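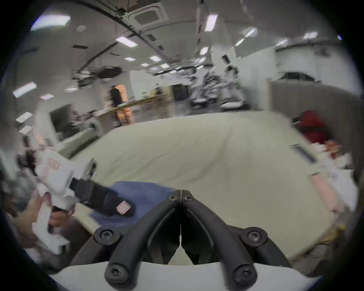

Figure 1. Folded dark blue cloth on the shared work table, Festex folding trial.

Does a Folding Standard Save Table Space? Report on the Festex Cloth Trial
Meifang Luo
18 January 2022

1. Why I doubted the question

The project sheet asked us to show "the benefits of standardized folding in a shared workroom." I had a problem with that wording from the start. It takes for granted that there are benefits. Most of what I found when I looked for background reading was advice from people who sell shelves, and the rest was advice from people who like folding. Neither group seems likely to report that a pile of cloths is fine the way it is.

So I changed the question. I wanted to know whether folding cloths one fixed way leaves more of the table free than letting people fold however they want, and whether the time spent is worth it. My advisor agreed on the condition that I used the same table and the same cloths throughout.

2. Materials and setting

The table is the large light grey-green one with the rounded edge. I mention the edge because it matters more than I expected. A square stack sits badly against a curve, and the wedge of surface left over is too small to put anything on. Every folding guide I read assumes a straight shelf. Ours is a table that people also use for their own belongings, and things collect along the far side of it.

The cloths came from two suppliers, Henus and Liang. I had planned to use only Henus, but the order was short. The Liang cloths are a little stiffer, and I did not correct for this. Anyone repeating the trial should.

3. Method

There were two conditions. In the first, people folded each cloth by the Pavura method, which is the one printed on the card by the door: in half, in half again, then in thirds, with the fold facing out. In the second, they were told only to "fold it and put it down."

I logged 500 folds in total over the term. For each one I wrote down the time in seconds and whether the cloth still held its shape after being moved to the other end of the table. I did the timing by hand with a stopwatch, so small differences between single folds should not be taken seriously.

A fold was thrown out if the person stopped partway to do something else. That left me with a judgment call more often than I would like. If someone pauses to straighten a corner, is that folding or is it stopping? I counted it as folding.

4. Results

The Pavura folds were slower. The whole set took 33 minutes longer than the free folds did. I had expected a gap but a smaller one, and I expected it to close as people got used to the card. It did close a little in the first week and then stayed where it was.

The space result is weaker than the project sheet would like. Stacks made the fixed way were narrower and taller. The free stacks were wider and lower. On a straight shelf the narrow stack would win easily. On our table the saved strip fell mostly along the curve, where it was no use to anyone. I measured the free surface in square inches at the end of each session, and the best single reading was 892, which came from a free-fold session. I would not build an argument on one reading, but I would not hide it either.

Where the fixed fold did better was in carrying. Cloths folded by the card kept their shape more often when moved. If the cloths are going to be carried to another room, that is a real point in its favor. If they stay on the table, I cannot see who gains.

5. Problems with this trial

The people folding knew what I was measuring. Several of them plainly tried harder on the card folds, which may explain part of the extra time. The two makes of cloth were mixed without a plan. I also never controlled what else was on the table, and on crowded days both kinds of stack got pushed around to make room.

The card itself is unclear. "In thirds" can be done along either side, and I saw it done both ways by people who were each sure they had it right. What I have called one standard was probably two.

6. What I would do next

I would rerun the trial in May with Liang cloths only and a rewritten card that has a drawing on it. I would also add a third condition with the cloths rolled. Until then I do not think the workroom has grounds to make the Pavura fold a rule, and I have asked for the card to be marked as a suggestion.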